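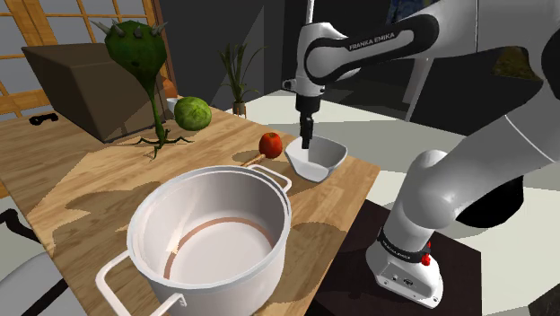 Rainfall at two sites in Nomthorpe, and why our numbers didn't match the forecast

Our project was on rain. How much fell in Nomthorpe in March, whether the low end of town gets the same as the top end, and whether the forecast on the Kong app was any good at telling us beforehand. Everybody has a view on this, mostly that it rains more at the top, but we couldn't find anyone who had measured it. Rain depth is an odd thing to get your head round at first. You'd think a big container gives you a big reading. It doesn't. Put the large white stockpot out in a shower next to the small white bowl behind it and the pot catches a lot more water, but it also has a lot more bottom to spread it over, so as long as the sides go straight up the depth comes out the same. If the sides slope you have to do a sum. The copper-coloured ring partway down the inside of the pot is the sort of line we wanted in our gauges, one fixed level all the way round so you can see at once if the thing is standing crooked. Ours had a strip of tape up one side instead, and a crooked gauge was our first problem, see below.

What we wanted to find out

Main question: does the top site get more rain than the bottom site over the same month?
Second question: on days when Kong said rain, did it rain, and on days when it said dry, was it dry?
There was going to be a third question on wind but we dropped it. No wind instrument, and guessing from trees was too vague to write down.

The sites

Bottom site is the grass behind the school bike sheds, flat, fairly open, one hedge on the west side. Top site is a garden on the Banodness road, near the last houses before the fields. Banodness is the hill to the west of town and most of our weather comes over it. The height difference isn't huge but you notice it on a bike.

We wanted a third site by the river. Permission never came through so we left it.

We tried to keep both gauges well away from walls and trees. The rule in the book is that a gauge should be at least twice as far from an object as the object is tall. Bottom site passes this. Top site does not, if we're strict, there's a shed. More on the shed later.

Equipment

Two home-made gauges, same design. Plastic bottle with the top cut off and turned upside down as a funnel, gravel in the bottom for weight, water poured in up to the zero line, tape marked in millimetres up the side. One bought gauge, a Codard plastic one, the kind on a spike, which we moved between sites to check the home-made ones. Notebook in a freezer bag. Pencil, not pen. Pen was a mistake in the first week and one page can't be read.

For the forecast we wrote down what Kong gave for Nomthorpe at 6 in the evening for the following day. Only the icon and the percentage chance. It gives one forecast for the whole town, so no difference between top and bottom.

Method

Read each gauge at 8 every morning. Get your eye level with the water, read the bottom of the curve, write it down, empty back to the zero line, put it back in the same place. The reading counts for the day before, as most of the 24 hours belongs to it. We argued about this for longer than was needed but it has to be the same rule all the way through or the forecast comparison falls apart.

If the gauge was dry, write 0. If there were drops on the sides but nothing you could measure, write T for trace. We counted a trace as dry in the forecast part. You could argue it either way.

Readings at the two sites were done by different people at the same time. In the first week we both read the same gauge for practise and compared, and we were mostly within a millimetre of each other. That is not brilliant when the total is small.

What went wrong

Putting this before the results as it affects how much you should believe them.

The bottom gauge was leaning. Not by much. It had been pushed into soft ground and sunk on one side, so the tape side was reading low. We didn't spot it till the Codard was standing next to it and disagreed. Straightened it, put a paving slab under it. The readings before that are marked in the table in our notebook and we left them out of the totals, for both sites, to keep it fair.

The shed. When wind came from the west the top gauge was partly sheltered. You could see it on the ground, a dry strip along the side of the shed. So our top site is probably reading low in west winds, and west winds are when we get most of our rain. Not great! We moved the gauge further down the lawn halfway through. It's better there, still not perfect.

Missed readings. One Friday neither of us did it, school trip, early coach. The next reading covered both days. We kept it in the monthly total but took both days out of the forecast check, as we couldn't tell which day the rain fell on.

Gravel. Air comes out of gravel slowly. When we first filled the bottles the level dropped overnight with no rain at all and we thought we had a leak. It was just bubbles coming up. Fill it, tap it, leave it an hour, fill it again. Wish we'd read that somewhere first.

Results – rainfall

After leaving out the bad days, total at the top site was 50 mm. Total at the bottom site was 40 mm. So yes, more at the top, which is what people in town say.

The difference was not spread evenly. On light drizzly days the two were the same or as near as we could read. Nearly all of the gap came from the heavier, windy days, when cloud was sitting on Banodness all morning and you couldn't see the mast. There was one day when the bottom site had more, which was a shower, quite a sharp one, that seems to have gone over the school and missed the other end of town. We remember it as one of us got soaked and the other didn't.

Considering the shed, the real gap may be bigger than we measured. We can't say how much bigger.

Results – forecast

We put the days in four boxes. Said rain and it rained. Said rain and it didn't. Said dry and it stayed dry. Said dry and it rained. Kong was right more often than wrong, and it was best when there was a big wet front coming, as you'd expect. It was worst on showery days. It would show the cloud with two drops and a middling percentage and then it either did or didn't.

The percentage is the part we had wrong to begin with. We took a low chance followed by rain as the forecast being wrong. But a low chance isn't no chance. If it says a low chance lots of times, some of those days ought to be wet, and if none were then the number would be off. To test that properly you need far more days than one March. So our four boxes are a bit unfair on the app and we've said so on the poster as well.

Also the two sites didn't always agree on whether it had rained at all. Then what do you mark the forecast as? We used the bottom site, seeing as it's nearer the middle of town. With the top site Kong would have come out slightly better on the days it said rain and slightly worse on the dry ones.

Why more at the top

Air coming from the west gets pushed up by the hill. Going up it cools, and cool air can't hold as much water vapour, so cloud forms, and if there's already rain about you get more of it. This is called orographic rain or relief rain. Usually the far side of a hill is drier, the rain shadow. Both our sites are on the far side, but the top one is so close under the hill that rain is probably still being blown over onto it, and by the time you get down to the school there's less left. That fits with the gap showing up on windy days. It does not prove it. We would need a gauge on the other side of Banodness, and wind readings, which is the bit we dropped.

What we would change

Use bought gauges at both sites, the Codard was easier to read and didn't have gravel. Check they're level every week. Pick a top site with no shed. Run it for longer than a month, ideally into summer when the showers are different. Write down wind direction even if it's only off a flag. Take the forecast in the morning as well, to see if it gets better closer to the time – we think it does but have no figures.

Also agree beforehand who covers when somebody is away. We had a rota but it was only in our heads.

Still to do

Graph of daily totals, both sites on one set of axes. The one on the poster has the colours swaped over in the key, top site should be the darker bars. Scans of the notebook pages are going in the back of the folder, including the unreadable one.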